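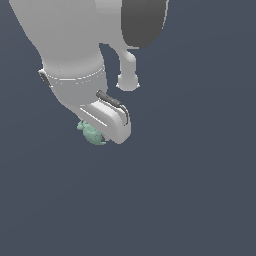
Dimas Lubis wrote to ask me whether the Wotum is still worth buying now that the bigger Zornholm is out, and could I please put a proper answer on the product page this time. Fair enough, Dimas!

So, the Wotum is our small hand-crank coffee grinder, the one I've been selling since before this shop had a website. It grinds enough for two mugs in one go (three if you like it weak, and I don't), and the crank folds flat so it goes in a drawer. The burrs are steel. You set the grind with a ring under the hopper that clicks as you turn it, and I leave mine four clicks up from closed for drip and go coarser for French press.

The Zornholm holds more beans and has a longer handle, so it's easier on the wrist. If you're grinding for a full house every morning, get that one. But it's heavy – I took it camping in February and left it in the car the whole weekend, so there you go.

I switched the Wotum's catch jar from plastic to glass last year after a lot of you complained about static. Grounds stick a lot less now, though you'll still get a bit with very dry, dark beans. A drop of water stirred in before you grind helps. The old plastic jars don't fit the new thread, sorry, but I have glass ones with the old thread if you email me.

Cleaning: use the little brush in the box. Please don't put the burrs in the dishwasher, they will rust.

In the box: grinder, glass jar with lid, brush, spare hopper seal.
Colors: cream or black
Item number: 2769
Spare burr set: 769
Goes well with: Grokora paper filters, pack of 400

Page updated Jul 9, 2021. Cream is back in stock and black ships next week.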